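Good news from the county line! After 11 weeks of detours, the Vurnungate bridge is open again in both directions, and the Tredcombe bus is back on its old route. The state signed off on the repairs in September, and 2,029 of you had put your names to the petition asking for a firm date — what a turnout!

Savvas Stamatopoulos, who was driving 28 extra miles a day to get to work at Bover, was among the first across. "I was home before supper," he told us.

Trucks still need a permit until the second lane is resurfaced. Pick up the form at the Deligiannis store. 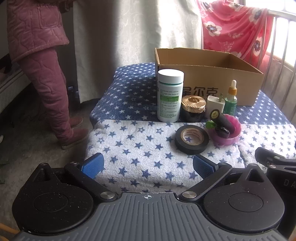
Permit desk hours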